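September 26, 2026

Bins and loose stock, back bench

Started on the small things box this morning as it had got to the point where the lid wouldn't close. Box is the old Jarman crate from under the window. Emptied the lot onto the bench and sorted by hand. Final tally when everything had been through: 162 pieces kept, 5 thrown out. The five were a cracked saucer, two pens that had leaked, a sponge that was coming to bits and a plastic spoon with no bowl left on it.

Washed everything that could take it. Warm water and the ordinary washing-up liquid, then laid out on towels. The brushes were the slow part. They hold grit right down at the root of the bristles and it comes out again later on whatever they are sitting against, so I went through each one with a comb and rinsed twice. Handles wiped separately. Anything with a hanging hole is to go back on the hooks at the end of the day and stay out of the crate, please.

Plastic animals: no trouble, except that the grooves hold dust. An old toothbrush gets it out. Tollama sent us a second bag of them in March and it was still sealed, so I have put it on the top shelf with the label facing out. We don't need to open it until the first lot wears out.

Cups. I have split these into clear, coloured see-through and solid, and the three groups now live in separate tubs. Darmawan Pangaribuan asked for this weeks ago and he was right, it saves a lot of rummaging. The dimpled ones nest badly and stick if they are pushed together, so stack them loosely or lay them flat. One had to be run under the hot tap to get it off its neighbour.

Bins next. The grey ones are looking tired. I took the front one to the sink and gave it a proper scrub with cream cleaner. Some of the pale scuffing on the floor lifts with a damp cloth but most of it is wear in the surface and will stay. The scratches on the rear wall are the same, you can feel the deeper ones with a fingernail. There is a reddish mark on the right half of that wall which I had a go at with cleaner and then with a drop of white spirit. It faded a bit and then stopped. Leaving it. I don't want to roughen the wall any further for the sake of a stain.

Looked up replacements. Olex do a bin with the same sloping walls, item 2685 in their list, but the rim is a different shape and I am not sure it would sit level next to the ones we have. Citent's is nearer in shape and only comes in white. Have asked both for one sample. No rush, the present bins are sound and nothing is split.

Labels: the printer is out of tape again. I used masking tape and a marker for now. There is a box of 400 paper labels in the drawer but they peel as soon as they get damp, so keep those for the card boxes.

After lunch set out a mixed six in the front bin and left the one behind it clear. Wanted different shapes and surfaces, so picked the turtle, the dinosaur, the grey block, the small brush and two cups. Tipped them in and left them as they fell. The cups and the brush finished up on the right and the animals over on the left, with the block out on its own.

The block wants a note. It is close to the bin in colour and easy to overlook when clearing up. I would like to swap it for something brighter, or put a strip of coloured tape round it — Darmawan prefers the tape, as the shape is useful. Will try tape on a spare one first and see whether it leaves glue behind.

To do:
Order label tape
Hooks for the brushes, two more needed
Ring Olex if no word on the sample
Find the lid for the tub of clear cups
Move the Jarman crate back under the window once the floor there has been mopped

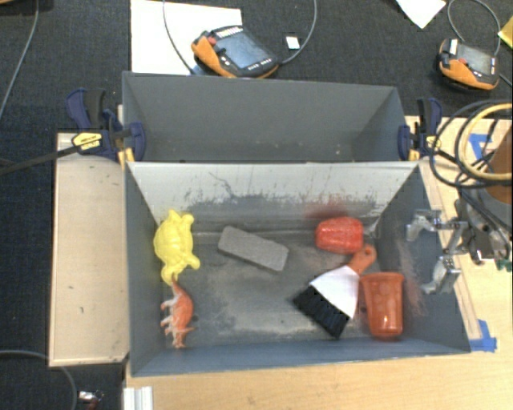
Mixed six in the front grey bin, rear bin clear. Reddish mark on the back wall, above the red cup.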